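4 Setting up the Clunero document scanner

4.1 Before you start

The Clunero is a flatbed scanner with a detachable sheet feeder. Set-up takes nearly 20 minutes, most of it spent on the first calibration. You need:

Scanner body
Sheet feeder and hinge pins (8)
Power adapter
USB cable
Calibration sheet, in the paper sleeve under the lid

Place the scanner on a level desk that does not shake when someone leans on it. Leave a gap of 20 cm behind the body for the cables and 40 cm above it for the open lid.

CAUTION: Do not connect the power adapter until the carriage lock is released. Running the motor against the lock can strip the drive belt.

4.2 Releasing the carriage lock

1. Turn the scanner so that the back panel faces you.
2. Find the sliding switch marked with a padlock.
3. Push the switch to the open position until it clicks.
4. Turn the scanner back and lift the lid. The carriage should rest at the left end of the glass.

If the carriage sits anywhere else, close the lid and continue. It returns to its rest position at first power-up.

4.3 Connecting

1. Connect the power adapter to the scanner, then to the wall outlet.
2. Connect the USB cable to the port marked PC. The port marked AUX is for the sheet feeder only.
3. Press and hold the power button until the status light turns amber.
4. Install the Drotow driver from the support page and restart the computer.

NOTE: On a shared desk, run the USB cable along the back edge and fix it with the clips supplied. A cable pulled out during a scan leaves the carriage in mid-travel – switch the power off and on to reset it.

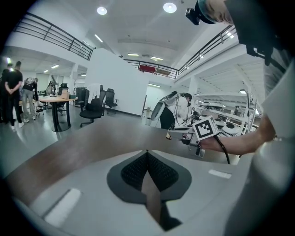

CALIBRATION

4.4 First calibration

1. Clean the glass with a dry lint-free cloth.
2. Lay the calibration sheet face down, with its arrow toward the hinge.
3. Close the lid and open the Drotow control panel.
4. Select Tools, then Calibrate, then Full.
5. Wait for the status light to turn green. Do not lift the lid before then.

Repeat the full calibration after moving the scanner to another desk, and after every 200 hours of lamp use. The lamp counter is on the Device tab.

CAUTION: Keep the calibration sheet in its sleeve when not in use. A scratched or faded sheet causes vertical streaks in gray areas.

4.5 Test scan

1. Place any printed page on the glass.
2. Select Preview. The page should appear upright and without color fringes.
3. If fringes are visible, repeat 4.4 from step 1.

To attach the sheet feeder, go to section 5.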